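Skeltlow Movie Night Kit: Set-Up Guide
Section 3. Getting your first picture on the screen

Revised 2024-10-13

You have unpacked everything, you have checked the parts against the card in the lid, and now comes the good bit! This section takes you from a closed case to a movie running in your living room, church hall or backyard. Set aside an evening for it the first time, and do it well before the night you've invited people over.

You will need the Plustano projector, the folding screen, the Firnell speaker bar, the gray power strip and the short video cable with the yellow tag. Leave the long cable in the case for now. It belongs to Section 5 (outdoor shows).

Setting up the screen

1. Lay the four frame pieces on the floor with the hinges facing up.
2. Unfold each piece until it clicks. If you don't hear the click, fold it back and try again.
3. Snap the fabric on, starting at the corners and working toward the middle of each side. The last few snaps are stiff on a new screen and they do loosen up after a couple of shows.
4. Attach the legs and stand the screen up. Two people make this much easier.

Note: The shiny side of the fabric faces the audience. The dull side has the label sewn into it.

Caution: Do not stand the screen in a doorway or across an exit, even for a short movie.

Placing the projector

5. Put the projector on a steady table, level with the bottom edge of the screen or a little lower. Coffee tables are great for this.
6. Check that the vents on both sides are clear. Keep curtains, coats and popcorn bowls well away.
7. Plug the projector into the power strip, then plug the strip into the wall.
8. Take off the lens cap (we have all forgotten this) and press the power button once. The light blinks blue while the lamp warms up, then stays on.
9. Turn the large ring on the lens until the picture fills the screen from side to side. Turn the small ring to bring it into focus.

Tip: Focus on words. Bring up a menu page or pause on the opening credits, and turn the ring until the thinnest letters look crisp. Faces are far too forgiving!

10. If the picture is wider at the top than at the bottom, open Menu, choose Shape, and press the down arrow until the sides are straight. Small changes look best, so try moving the table first.

Caution: Never look into the lens while the lamp is on. At 3000 lumens it is bright enough to hurt your eyes, and children will want to peek.

Connecting the sound

11. Place the Firnell bar below the screen, facing the seats.
12. Run the speaker wire along the wall and tape it down wherever people will walk.
13. Switch the bar on and press Input until the display says LINE.
14. Play something with talking in it. Walk to the back row and listen from there. If the voices are getting lost behind the music, press the Voice button. It makes a lovely difference on older movies.

Note: If lips and voices don't match, open Menu, choose Sound Delay, and set it to 3. That suits most players. The full table of settings is on page 74.

Choosing a picture mode

The projector comes with Bright, Movie and Sakamoto. Bright is for rooms where you can't fully close the blinds. Movie is warmer and softer, and we leave it there most of the time. Sakamoto is our black-and-white mode, and please try it! It takes the color tint out of old prints and gives you deep, inky shadows. Switch back to Movie before a color feature, or everyone's face will look chalky.

Turning off

15. Press the power button, then press it again when the screen asks.
16. Wait for the fan to stop before you pull the plug.
17. Let the projector cool before it goes back in the foam.

If your firmware was installed before the February update, the fan may run for up to 3 minutes. Newer versions stop sooner.

Showing a movie without the screen 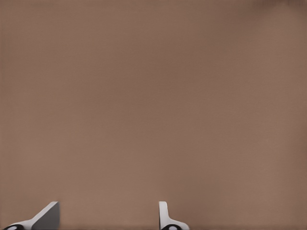
Projecting straight onto a wall is a fun way to watch on the spur of the moment, and the kit handles it happily once you pick a good patch. Light, matte and even is what you're after, and a white or pale gray wall beats everything else. Brown soaks up a lot of the lamp and warms every color in the movie. Soft patches of lighter and darker tone, and a dimmer area toward the upper right corner like the one on this brown surface, will show through in bright skies and snow. With a wall of that kind, go to Menu, choose Wall Color, pick Tan, and switch the picture mode to Bright. Then play a minute of a daytime outdoor shot and decide if you'd enjoy two hours of it. If you wouldn't, go back to step 1 and put up the folding screen.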